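Tredthorpe Oddments
I've been clearing out my aunt's house since September and a few people have asked how you go about it when the place is full. So a thread. I'm not a professional, I've just done two of these now, hers and my dad's.

Tredthorpe Oddments
Start with paper. Everyone wants to start with the kitchen as it feels like progress, but the paper is what holds up the estate. Bank letters, rates notices, insurance, the car rego, anything with a policy number on it. I did nothing else for the first fortnight.

Tredthorpe Oddments
She kept paper in 24 different spots that I know of. The piano stool had her tax returns. The chest freezer in the garage, which hadn't been plugged in for years, had every phone bill back to 2000.

Tredthorpe Oddments
Open every book before it goes in a box. Hold it by the covers and shake. I got two birth certificates, a lot of pressed leaves and $120 in old paper notes. The bank still took the notes over the counter. They did have to fetch someone.

Tredthorpe Oddments
Same with coat pockets and handbags. Same with biscuit tins. Check the tins that rattle and the ones that don't.

Tredthorpe Oddments
Get three piles going and stick to them. Family, sell or give, tip. I tried a fourth pile called "decide later" at Dad's and it ended up being the whole lounge room. My brother was still stepping over it at Christmas.

Tredthorpe Oddments
On family: ask people early what they want and get it in writing, even a text. We had two cousins who were each promised the same mixing bowl. It's a plain cream bowl with a chip in it. They are still sorting that out and I've stopped answering messages on the subject.

Tredthorpe Oddments
Photos take longer than you'll allow for. Don't do them at the house. Take them home in tubs and do an hour at night with someone older on the phone who can tell you which Margaret it is. Write names on the back in soft pencil. Biro goes through.

Tredthorpe Oddments
Prices. Brown furniture is worth very little at the moment. I rang Quansah, the auction rooms near us, and the woman was very decent about it – she told me straight out that big sideboards and wardrobes often don't cover the cartage. Dining suites are the worst. Small tables and single chairs still go.

Tredthorpe Oddments
What did sell, to my surprise: sewing patterns, hand tools, preserving jars, old Flavico cake tins with the lids, enamel anything. The cake tins went in an hour. A man drove two towns over for a box of door hinges.

Tredthorpe Oddments
What didn't: china cabinets' worth of china, encyclopaedias, the good crystal, a treadle machine with no belt. Op shops have stopped taking a lot of this too. Ring before you load the car. I did one trip for nothing and the mattress went straight back home with me.

Tredthorpe Oddments
Skip hire. Get the size up from the one you think you need and have it dropped at the start of your heaviest stretch. Ours was full to the line by the second afternoon, and some of that was the neighbour's carpet. I don't mind, she'd fed the cat for months.

Tredthorpe Oddments
Paint, chemicals and gas bottles can't go in it. Council has a drop-off day for those. There were 146 tins and bottles in my uncle's shed and I only know the number as the bloke at the gate had to write it on a form.

Tredthorpe Oddments
Keep the power and water on until the very end. The executor wanted the electricity off early to save money. Then you're vacuuming a three-bedroom house off a neighbour's extension lead. Ask about the house insurance as well, some policies change once a place is empty for a while. Ours did and it was in the small print on page nine.

Tredthorpe Oddments
Subscriptions and direct debits: go through a full year of statements, as the yearly ones hide. She was still paying Cinance for a film club she'd stopped going to. They refunded two years after one email and a copy of the certificate. Order more copies of the certificate than you think, too. Every second place wants an original.

Tredthorpe Oddments
Last one. Do a bit, then go and have lunch somewhere else. We used to eat sandwiches standing in her hallway and everyone got short with each other by two o'clock. Once we started driving down to the bakery it was a lot better. We've got the linen left and the back bedroom, then the agent comes through.
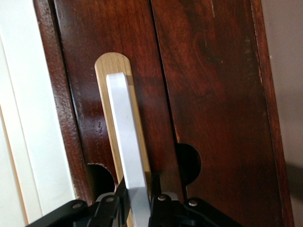
Otis Abernathy
Good thread. I'd add the post redirection to the paper part, we left it four months with Mum's and missed a water bill and a share dividend. You can do it at the counter but take the will with you.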